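Speaker notes – Slower Shopping in a Small Town
Cusstead Library evening series, talk 2
Speaker: Birsen Akbulut

Slide 1. Title
Say hello, thank Chae-won Hwang for the room and the projector. Phones on silent. The talk runs 40 minutes and questions are fine at any point. Restrooms are down the hall on the left.

Slide 2. Where the market street came from
The oldest shop license we have for Dulow Street is from 1789. It was given to a candle maker. By the time the railroad came there was a butcher, two bakers and a place that sold rope and nothing else. People went out every day because food didn't keep. They bought what they could carry home on foot.

Point to the street plan. The narrow lots on the north side are original. The wide ones came after the fire, when owners bought their neighbors out.

Slide 3. The shopping list as a source
Most of what I know comes from lists. The Stojanovska family ran a grocery at the corner and kept the paper slips that customers handed over the counter. There are 12 boxes of them. Flour, lamp oil, thread, soap. Candy shows up mostly in December, and then in very small amounts – two ounces, four ounces.

Read the slip with the three kinds of tea. Pause for the handwriting, it takes people a moment.

Slide 4. Carrying things home
Before paper sacks, you brought your own basket or a cloth bag, or you paid a boy to deliver. Delivery was common well into my grandmother's time. The cloth bag went away when stores started giving out free sacks, and came back when they stopped. A canvas tote with some candy in it would have made sense to any customer on those slips.
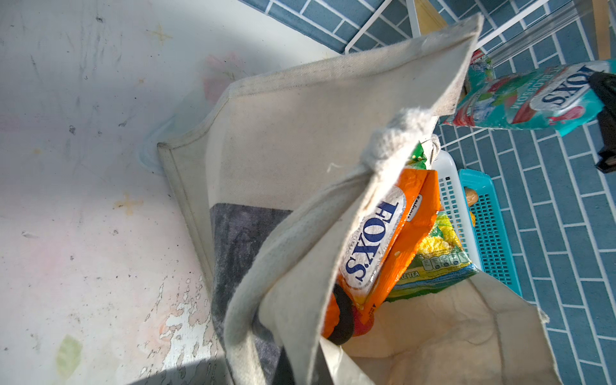

Why did the grocers on Dulow Street stop delivering?
Wages, mostly. Once the boys could earn more at the mill, the grocers would have had to raise prices to keep them, and the chain store by the depot had no delivery to pay for. The Stojanovska shop held out the longest and dropped it in the spring after the mill added a night shift.

Slide 5. Credit
Go slowly here, people mix this up. Customers did not pay at the counter. The amount went in a book and was settled on payday. One account in the book ran to 99 dollars before anything was paid on it, and that family stayed customers for years afterward. I have not found a single case of the shop going to court over a debt.

If there's time, pass around the copy of the ledger page. Ask for it back.

Slide 6. What self-service changed
The Kosance store was the first in town where you walked the aisles and picked things up yourself. Before that, a clerk stood between you and the shelf. Three effects to mention. Packages got brighter, as they had to do the clerk's talking. People bought things that weren't on the list. And the clerks, who had known everyone's business, moved to the register and had less time to chat.

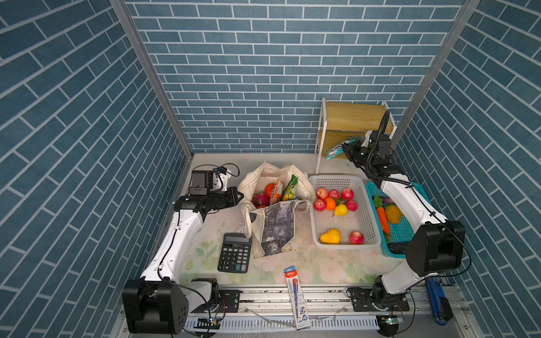
The older clerks disliked it. One of them wrote to the town paper that she used to sell cheese and now she sold arithmetic. Read the letter in full, it's short. The store manager replied the next week and offered her the cheese counter, and she took it.

Slide 7. What's left
The corner shop is a dentist now. The tile floor is original and the receptionist will let you look if you ask before 5 p.m. The Kosance building is storage.

Slide 8. Thanks and contact
Leave this one up during questions. Mention that the slips can be seen at the library in January, by appointment with Chae-won. Anyone with family papers from the street, please bring them in. Copies are fine.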